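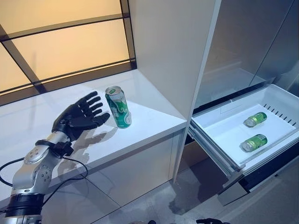
Une canette verte sur le plan de travail blanc.

L'inventaire

L'appartement se trouvait au troisième étage, à Clotville, dans une résidence gérée par la société Trason. Le mandat portait sur une seule pièce, la cuisine. Surface brillante, meubles bas à panneaux lisses, vitrage dépoli derrière le plan de travail. L'experte ouvrit le formulaire, inscrivit la date, 21 juillet 2025, et commença par la gauche, conformément à la procédure.

Ligne 1 : plan de travail. Blanc, chant droit, pas d'éclat relevé. Elle passa le dos de la main sur le bord, puis la règle. Aucune déformation mesurable.

Ligne 2 : façades basses. Blanches, joints verticaux réguliers. La fiche du fabricant, Furnura, indiquait un jeu de 3 mm entre panneaux. Elle vérifia avec la jauge. Le jeu était de 3 mm.

Ligne 3 : vitrage. Verre dépoli, lumière ambrée à cette heure. L'imprimé prévoyait les mentions « clair », « teinté » et « autre ». Elle cocha « autre ».

Restait la canette. Elle était debout, languette vers le haut, verte avec des vagues blanches. Le formulaire Trason distinguait le mobilier, l'équipement et les effets oubliés. Un effet oublié devait être décrit, évalué, puis conservé 41 jours au dépôt de la rue Haruna. Un déchet devait être évacué sans mention. La différence tenait à l'article 7 : est réputé effet tout objet susceptible d'usage.

Elle relut l'article 7.

Le locataire était parti en janvier. Il avait rendu deux clés, un badge et une notice de four. Entre janvier et juillet, d'après le registre, personne n'était entré. La canette n'apparaissait pas dans l'état des lieux de sortie, établi par un confrère dont elle connaissait le soin – un homme qui consignait les ampoules par puissance. Il n'aurait pas omis une canette.

Elle se baissa à hauteur du plan. Un reflet gris descendait sous le métal, dans l'épaisseur apparente du blanc. Elle nota la position par rapport au chant avant. Le formulaire ne le demandait pas.

Pour la valeur, elle écrivit : négligeable. Puis elle raya, l'imprimé exigeant un nombre, et porta 1 euro. Dans la case « état », elle hésita entre « neuf » et « usagé ». Il aurait fallu la soulever. Elle posa le stylo, avança la main et s'arrêta.

Le total de conformité s'afficha : 100 %. Le logiciel proposait de clore le dossier. Elle laissa la case « état » en blanc, enregistra la fiche comme provisoire et fixa la contre-visite à la semaine suivante, même heure, pour avoir la même lumière.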